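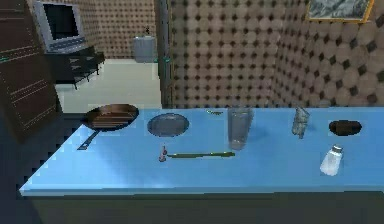

Carnet sim cuisine, 20 mai 2019
Lecture : 3 min

Repris la scène Kaijage ce matin. Plan de travail bleu, carrelage beige au mur, les objets du tirage posés dessus. Nadja voulait qu'on garde le verre haut transparent, moi non, elle a gagné. C'est lui qui casse la segmentation : on récupère le bleu du plan et le motif du mur à travers, le masque se coupe en deux ou colle au fond. Le petit verre derrière, même punition.

La salière passe mieux que prévu, merci le capuchon. La poêle RAS sauf le manche, trop sombre, confondu avec le meuble de dessous une fois sur je ne sais pas combien (à mesurer correctement, pas au pif).

Profondeur : j'ai coupé le rendu « parfait » et branché le modèle de bruit d'Alois. Trous partout sur le transparent, normal. Par contre il bouche les trous avec la valeur du fond, donc le planificateur croit que le passage est libre. Mauvaise idée. Passé les pixels invalides en « inconnu » dans la grille d'occupation, et inconnu = obstacle. Du coup plus lent mais plus prudent.

Chiffres de la matinée, graine 52, config zetham_b :
- plans trouvés : 94 sur la série
- échecs IK : 2, tous les deux pour une cible au fond du plan
- temps de calcul pas noté, oublié de relancer le chrono. À refaire.

Fereshteh demande si on peut virer le décor du fond (bureau, écran, poubelle). Pour la planif oui, hors d'atteinte. Pour la perception je préfère le garder, sinon le détecteur apprend un mur propre et on le paie plus tard. Discuté 10 lignes dans le ticket, pas tranché.

Après-midi, côté commande. Le marqueur sur le boîtier du poignet sert à recaler la caméra de scène : détection OK de face, saute dès que le poignet tourne trop. Filtre ajouté : on rejette une pose si elle s'écarte trop de la cinématique directe, et on garde la dernière bonne. Pas élégant. Luzius dit que le décalage vient du repère du poignet dans l'URDF, pas de la détection. Il a probablement raison, la version de mars n'avait pas l'axe dans le même sens. Vérifier AVANT de toucher au filtre.

Ajouté aussi la tige et la boule noire dans le modèle de collision. Elles étaient dans le visuel mais pas dans la géométrie de collision, donc le planificateur les ignorait completement. Enveloppe = capsule + sphère, marge à régler. Attention à l'approche au-dessus de la salière, la marge actuelle bloque des trajectoires qui devraient passer.

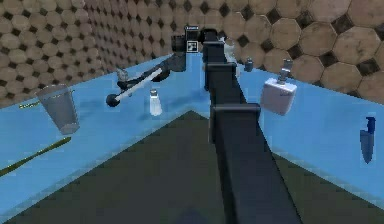
Pourquoi ne pas replanifier à chaque cycle de commande ?
Parce que la grille change trop d'une image à l'autre avec le bruit de profondeur, le planificateur hésite entre deux chemins et le bras oscille. On replanifie seulement si la trajectoire en cours touche une cellule nouvellement occupée, confirmée sur 2 images.

À faire :
- axe du poignet dans l'URDF (Luzius)
- marge de la capsule, balayage par petits pas, même graine
- relancer avec le chrono
- brancher l'export vers Givivora, Ingeborg attend les journaux au nouveau format
- renommer les configs, zetham_b ne veut plus rien dire

Note pour moi : le script de tirage place parfois les objets penchés si on ne laisse pas la physique se stabiliser avant la capture. Nombre de pas en dur dans le code, à sortir dans la config.

Branche poussée, pas fusionée. Alois relit.

2 commentaires · Partager
Carnets de l'atelier Jemcombe · Contact · Haut de page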